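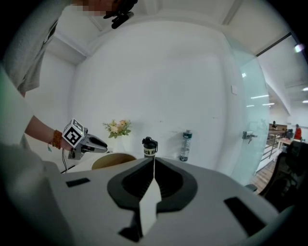 Two of our hand-held grippers by the white table, seen over the top of one of them.

About Plovlow Workshop

We build robot grippers you can hold in your hand, and we build them in a workshop we share with the people who use them. Plovlow started on Effie Dalgleish's kitchen counter with a second-hand 3D printer, a bag of hobby servos and a plan to make something that could pick up a mug. The first one picked up the mug and wouldn't let go of it. Effie still has both.

These days we're a small company and a shared workshop under one roof in the old MacKinnon building on Trommont Street. Members come in to work on their own projects: desk arms, plant-watering carts, a chess player that has been nearly finished for as long as any of us can remember. The company side designs the hand-held grippers, sells them as kits and runs the classes. In practice the two sides are mixed up all day long, and that's how we like it.

What we make

Our main project is the Tronden, a gripper with a body, a pair of fingers and no arm at all. You are the arm! You carry it around, do ordinary jobs with it, and a recording of what it did can be used later to teach a robot the same job. It's a lovely way into robotics if you have a small budget and a small apartment, since a full robot arm takes up a whole table and the Tronden fits in a shoebox.

We've been through 28 versions of the finger so far. Early ones were too bendy, then for a long stretch they were too stiff, and version 19 had a curve that looked beautiful and dropped every spoon it met. The current shape is a good all-rounder. The files come with every kit, and we love it when people change them – one member printed a set with a notch for holding paintbrushes, and we liked it so much that it's now in the parts library under her name.

A kit has 70 parts if you count every screw, and we do count every screw, because Teguh packs them. Most people put one together over a weekend. You need a small screwdriver, good light and something to drink. If you've never soldered before, come and do that part at the workshop, where somebody can sit next to you for the first few joints.

Who we are

Effie Dalgleish founded Plovlow and still designs most of the mechanical parts. She used to repair sewing machines, and if you ask her about gears you should plan to stay a while.

Alasdair Kerr looks after electronics and wiring. He came in as a member to fix a garage door opener and was teaching the beginner soldering class by the end of the summer.

Khadija Tazi writes the software, including the part that works out where a gripper is from the printed marker on top. She also wrote the setup guide and reads every email that says a step didn't make sense. The section on calibration has been rewritten more times than she would like, and it's much shorter now.

Teguh Sembiring runs the print room and the kits. If your parts arrived with tidy edges, thank Teguh.

Lorna Lindsay runs memberships, classes and the school visits. Write to her first if you're not sure who to write to.

The workshop

We have 168 members at the moment, from high school students to people who retired from machine shops and missed the noise. There are five printers, a laser cutter, a drill press, two soldering benches and a wall of drawers full of bearings, springs and leftover motors. The drawers are free to members. Please put the drawer back where it came from!

We try the grippers out on everyday stuff, mostly whatever is on hand: bottles, bowls, tumblers, socks, cereal boxes. Everyday things are wonderfully hard. A lid with a flip top can keep three grown adults busy for an entire afternoon, and we've learned more from one awkward bottle than from any of the neat foam blocks we cut when we were starting out.

Last July we passed 1,000 hours of practice recordings made with our own grippers. Members made a good share of those, and they get to use the whole set in their own projects. Khadija keeps the index. It's plain and searchable, and it does have a category called "spoons."

Home builds

Plenty of our builders have never set foot in the building. They work in garages, spare rooms and at least one laundry room, and they send us pictures of what they've come up with. We answer questions by email and hold an open video call every month at 7 p.m. Bring a half-built gripper, bring a strange clicking sound, bring a plan sketched on the back of an envelope. Alasdair is especially fond of the clicking sounds.

You don't have to buy a kit from us, either. The parts list is on our downloads page, and if you'd like to source everything yourself, go for it. Some of the best ideas we've had came from people who couldn't find the right part and used something else. The rubber pads on the current fingers began with a member cutting up an old jar opener.

Come and see us

The workshop is open to visitors in the evenings from 6 p.m. You can try a Tronden, look through the parts library and talk to whoever is building. Children are welcome with an adult, and we have safety glasses in small sizes.

School groups should get in touch with Lorna ahead of time so we can set out enough benches. For kit orders, spare parts and missing screws, write to Teguh. Use the side entrance on Trommont Street and ring the upper bell. The lower one belongs to the dentist.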